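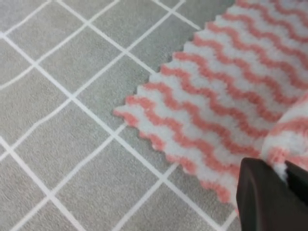
Photos: Demyd Hutsuliak / Pidorora

Cloths and Rugs: Surface Gallery

The October set covers soft goods on a patterned floor. Notes are kept short and refer to pattern, pile and edge. Care figures come from the Pidorora house sheet and apply to the striped cloth only.

Striped cloth on gray rug. The cloth carries wavy bands of coral pink on white, with the white bands close to the pink in width. Its pile is thick and fuzzy. The rug is short and fine by comparison, a cool gray with thin white lines crossing into diamonds. The lines wander slightly, so the diamonds differ in size and shape.

Care: wash at 100 °F, no softener. Softener coats the fibers and reduces pickup. Tumble low for 14 minutes, then air dry flat. Cloth weight on the house sheet is 165 grams — weigh dry, before first use.

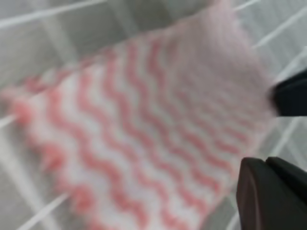 Reading time: 2 min

Cloth laid on the diagonal. The waves run roughly parallel across the width, and the color reads strongest toward the lower middle. The left end is fuzzy and slightly ragged, with small pinkish tufts along it. Do not trim tufts on a cloth of this type. Check the edge again after 10 washes and retire the cloth to floor use if the backing shows.

Storage: fold in thirds, pile inward, and keep apart from terry towels, which shed lint.

Captions by Kyrylo Kravchuk. Next set: Tinholm bath mats.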